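Retinard navigation stack, pre-release inspection: simulated apartment set
Inspector: Morven MacLeish. Second reader: Sugeng Raju.
Build 836, planner branch Ostis. Run headless, then repeated with the viewer open.

1. Emergency stop topic halts base within one control cycle. PASS.
Comment: tested in motion and during in-place rotation. Log 188.

2. Velocity limits loaded from the site file, not from defaults. PASS.

3. Collision meshes match render meshes. OPEN.
Comment (MacLeish): lever handle on the door is missing from the collision layer. The planner treats the door as a flat slab and clears it too closely on the handle side. Bar handle on the brown panel has its own mesh and is fine.

4. Doorway costmap updates when door angle changes. PASS with remark.
Comment (Raju): update arrives, but the old door footprint stays in the local map until the next full clear. Acceptable at walking speed. Not acceptable above it. 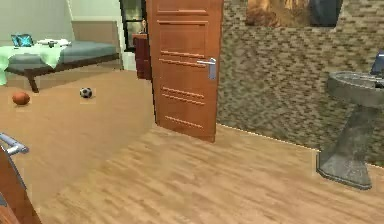 Door open, view toward bedroom and pedestal sink. Build 836.

5. Small floor obstacles detected and inflated. FAIL.
Comment: the soccer ball is labeled and inflated. The basketball-sized ball is segmented as floor on repeated passes; its orange-brown color is close to the planks. Reassigned to perception, ticket 859, owner Nives Vitale. Do not lower the height threshold as a workaround.

6. Sink footprint taken from the basin, not the base. PASS.
Comment: column is narrower than the basin. Checked by projecting the full mesh to the floor plane.

7. False depth on mosaic tile wall. PASS.
Comment: stereo matcher repeats on the small tiles. Filter from Szabo removes it. Keep the filter enabled in all configs.

8. Recovery behavior stays inside the mapped area. NOT RUN.
Comment: blocked by item 5.

Release held. Items 3, 5 and 8 to be repeated on the May build, same seed (108). Send logs to Annunziata Rizzi before sign-off.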